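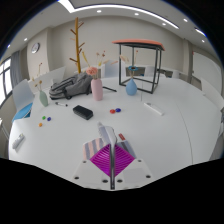
Cotton Toweling: Shrinkage and Care Labels

The revised care guidance for woven cotton toweling took effect on 4/23/21 and applies to all stock shipped from the Trenell warehouse. Wash temperature is unchanged. The drying instruction now reads "tumble dry low, remove promptly" on both the Natard and Marulanda lines.

Most shrinkage in plain cotton comes from tension put into the yarn at the loom and released in the first hot wash. Lengthwise loss is usually greater than loss across the width – the warp is held tighter than the weft. Customers who hem their own cut lengths should wash the fabric before measuring. Lot 662 was finished without preshrinking and needs a cutting allowance of 2 inches per yard.
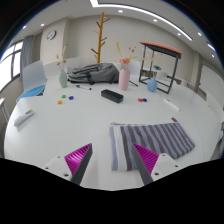 Dye transfer is a separate problem from shrinkage and is tested separately. Dark yarns woven next to light ones carry the most risk, particularly if a damp towel is left folded. A towel with wide stripes of dark grey-purple, lavender-grey and white should be washed cold the first time and dried flat, fully opened out. Fabric softener does not fix loose dye and reduces absorbency.

Nitonis will accept returns on lot 662 through the end of August. Uncut pieces only.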